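Ulham Makers' Circle, June minutes

We skipped the usual business and went straight to the visit to Nikolovski, where most of us spent the afternoon watching the hand-held gripper demonstration. I took notes on my knee, so forgive the gaps! Everyone who wanted a turn got one, and the group agreed the grippers are heavier on the wrist than you'd guess (my arm gave up after about 4 minutes).

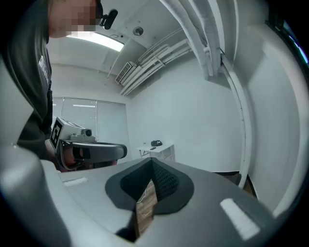 Minutes and photo by Getsemaní Medrano

Questions went on until 5 p.m. We asked how many recordings they need for one chore, and our host said 100 for a first try, which got a groan from the back row. Cluvesora came up as a possible second visit. Agreed, 2 against.

The Iltine open day is still on. I'm to write and ask whether they'll let us handle things there too, or if it's only looking. Parking was moved to next month. We closed with cake.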